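Can a machine rack dishes or pack small parts yet?

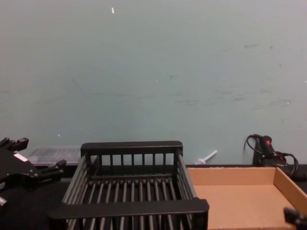 Asked by Peadar Horgan, 24 November 2020 | 975 views

We have a slatted black rack and a shallow cardboard tray on the bench at Hegarty. Filling and emptying them by hand takes me 40 minutes a shift. Can a robot take that over, or is it still too early?

Cillian Mac Giolla
Depends what goes in. Same-shape parts, yes, if they always start in the same spot. Mixed cups and plates, not reliably. Thin bars are a pain because the fingers catch on them. Get a trial with your own parts before you pay for anything.

ginley30
no. my dishwasher still cant load itself lol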